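September, notebook, produce corner, 4:40 pm

OK so the slanted display is finally how I want it, more or less! Spent most of the afternoon moving vegetables from one crate to another and back again, which sounds silly until you try making a shop corner look like somebody would really shop in it. Ásdís came by at lunch and said the old layout looked like a storage closet, and she was right, annoyingly.

Carrots are in a slanted crate now with the red bell pepper, tomatoes in the one next door with the yellow-orange pepper (I keep wanting to put the two peppers together, but they look better split up). The pumpkin and the striped acorn squash share a crate lower down. The slatted crate under the carrots is still empty. I'm thinking onions, Ásdís is thinking more squash, we'll see who gets to the Gilumgate stockroom first.

Napa cabbages are the problem children. They're long, they don't stack, and they only sit nicely if you lay them right across the tops of the crates, so that's what I did. Three up there at the moment. Leafy greens stay on the lower shelf, no complaints about those.

Shopping list for the blue basket, version 6: small napa, pumpkin, red peppers, potatoes, then a big napa last. I wanted the big one first, but then the pumpkin has nowhere to go and you end up repacking the whole thing. Big one last is much nicer!

Still to do: price cards (Carine has the 40 blank ones, ask her), something softer for the bottom of the basket, and please can we get the black cables on the floor taped down before somebody goes flying with a pumpkin.

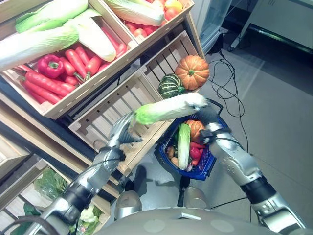 List v6, big napa and the blue basket, crates as of this afternoon.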